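Category: Workshop Notebook / Oral History and Organizing

5 April 2026

Came back late from Plomus and I want to write this before I sleep, while I still have the discussion in my head. It was our second listening session on the bus cuts. 38 people signed in, against 16 in December, and many of them stayed until the lights in the corridor went off.

What worked: we started with the map. Each person put a sticker where they live and drew the way to work, to school or to the clinic. After ten minutes the table was full of lines, and most of them crossed at the Jakum stop, the same one the city wants to close at night. I did not need to explain anything about connection between the neighborhoods.

What did not work: interpretation. We had headsets only for Spanish, and the families who speak Arabic sat together at the back and whispered to each other. One woman told me on the way out that she understood "half, maybe the important half." I should have asked about languages on the sign-up form. Please, whoever makes the next form, put it as the first line. 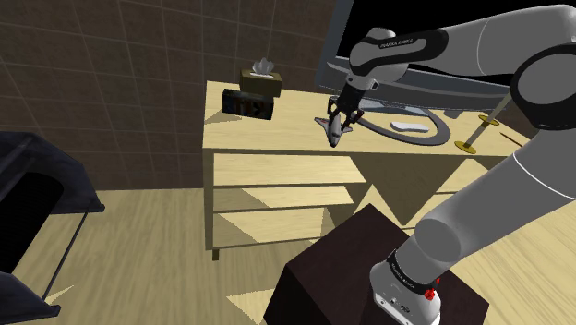
The hardest moment came when a man who cleans offices at Fladent said that the riders with disabilities already have their own van and should make their own campaign. The room became very quiet. A young woman in a wheelchair answered him – she was calm, much calmer than me – that the van must be booked two days before, and that she takes the same night bus as he does. He listened. Later I saw them speaking near the coffee. I don't know what they said and I did not ask.

For the petition we have 1828 signatures on paper. The goal is still 2000 before the hearing. Some sheets from the Masson table have no zip code, so these must be checked by phone, otherwise the clerk can refuse them. I left them in the blue folder, second drawer.

A note about my own facilitation. I spoke too much in the first half hour. When there is silence I get nervous and I fill it, in my own language also, but in English it is worse and I start to repeat. Next time I will ask the question, sit down, and wait.

One open question for colleagues: do we record the testimonies or only write them? Three people said yes to audio, but two changed their mind when they heard that it can be played at the hearing. I think we need a separate consent sheet for each use – archive, hearing, radio – and people can mark only what they want.

To do:
- call the interpreters' list, Arabic first
- print the big map again, the old one is torn at the fold
- ask Plomus if the side door with the ramp can be open from the beginning
- type the notes from the youth table, the handwriting is mine, sorry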